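Stelness Public Library
@StelnessLibrary
September 2018

1/ Stelness Public Library is changing how it lends, renews and recovers materials. The new rules are set out in this thread. They apply at the main building and at the Paulauskas Street branch. Please read to the end before calling the desk, as most of the questions we receive are covered below.

2/ Overdue fines on books, magazines and audiobooks have ended. Charges already on your account for late return of these items have been removed. You do not need to apply, and no letter will be sent.

3/ Charges for lost or damaged items remain in place. An item is treated as lost when it is 60 days past its due date. If you bring it back in good condition after that point, the replacement charge will be canceled in full.

4/ The standard loan period for books is unchanged. Each loan may now be renewed up to 4 times, provided that no other reader has placed a hold. Renewals can be made online, by phone or at either desk.

5/ Holds will be kept on the pickup shelf for one week. We ask readers who no longer want an item to cancel the hold online so that it can pass to the next person. Canceled holds do not count against your limit.

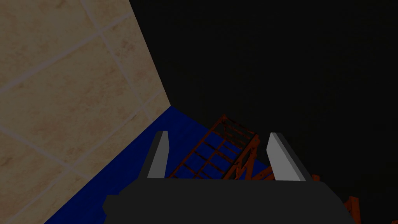 Orange-red rack with a grid-like lattice. Computer rendering.

6/ Returns may be made at either location, whatever the borrowing location was. The outside book drop at the Paulauskas Street branch is open day and night. The drop at the main building is locked on public holidays. Items left on the ground beside a drop are still on your account until staff check them in.

7/ Please do not place the following in a book drop: board games, museum passes, tools, musical instruments and anything in a glass case. These must be handed to a member of staff, who will check the parts against the list inside the lid.

8/ On board games: a missing piece does not always mean a charge. Tell us what is missing when you return the game. Our repair bench keeps spare dice, counters and cards from withdrawn sets, and can often make up a full set the same week.

9/ The local history collection is still for use in the building only. Readers who wish to see the Bimon family papers should write at least 2 working days ahead, stating the box number if known. Pencils only in the reading room, please. Cameras may be used without flash.

10/ Muthu Reddy, Head of Lending: "Many cardholders stopped visiting over a small charge that was years old. Their accounts are open again, and we would be glad to see them back at the desk."

11/ Interlibrary loans follow the rules of the lending library. Late charges set by another library will be passed on at cost. We will tell you the terms before you accept the loan, and you may decline it at that point without charge.

12/ Children's cards: a parent or guardian signs once, at registration. Cards for readers under 13 carry no charges of any kind for late return. Lost picture books may be replaced with a new copy of the same title in place of payment. Please keep the receipt.

13/ The Friends' book sale moves to January. There will be about 300 boxes of withdrawn and donated stock, sorted by subject, with sheet music and maps on separate tables. Donations are accepted at the main building only. We cannot take encyclopedias, textbooks with writing in them, or recorded videotape.

14/ The online catalog has moved to the Sument system. Your card number and PIN are the same. Saved lists were carried over, but reading history was not, and will start again from your next loan. Readers who had asked for history to be switched off need to do so once more under Account Settings.

15/ Boyang Zou, Systems Librarian, will hold a drop-in session on the new catalog in the second-floor meeting room on the first Tuesday of each month. No booking is needed. Bring your own device if you wish, or use one of ours.

16/ Printed copies of the full lending rules are available at both desks in regular and large type. Requests for other formats may be made by phone or by message to this account. Messages are answered during opening hours.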